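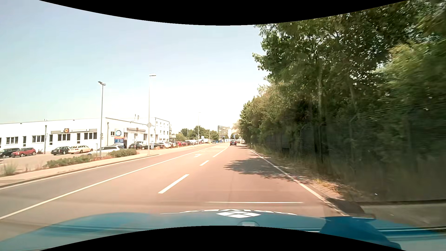
Wragg Spine Clinic opens a second office in Bukholm

BUKHOLM, March. I'm Kusum Rawat, I'm a neurosurgeon, and I get to share some news I've been sitting on for months: Wragg Spine Clinic is opening a second office, right here in Bukholm!

I've spent most of my working life at our Clodetden office, and I love it there. But last year we saw 2,862 patients, and almost 100 of them told our front desk they'd put off coming in on account of the drive. That bothered me. A sore back and a long car ride don't mix (I've had a slipped disk myself, so I say this with feeling).

The new office has six exam rooms and a small physical therapy gym, and I'll be there two days a week to start. We'll handle first visits, follow-ups after surgery, nerve pain, neck trouble, and second opinions. Operations will still be done in Clodetden, with the same team and the same nurses you may already know.

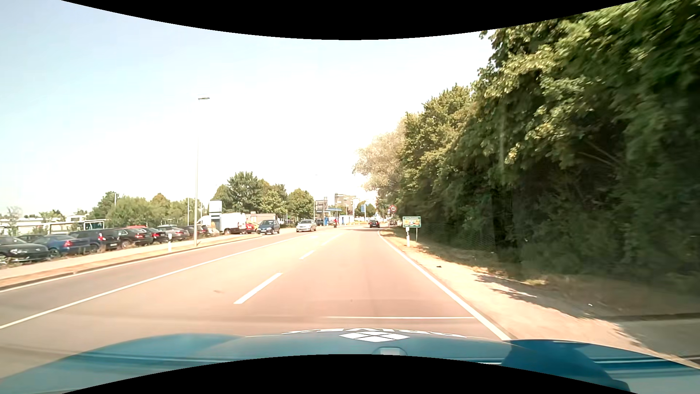

We're also bringing over the Orneck program, our walking and strength plan for people getting back on their feet after a spine operation. I wrote the first version at my kitchen table, our therapists fixed most of it, and I'm so happy it's finally going to run in two towns.

If you're already a patient with us, you don't have to do a thing. Your records will be at both offices, and you can ask for Bukholm the next time you call. New patients are welcome too, with or without a referral, though please check with your insurance company first.

Doors open at 8 a.m. and the last visit starts at 4:30 p.m. Come by and say hello, even if your back is fine!

Press contact: Kusum Rawat, Wragg Spine Clinic, Bukholm office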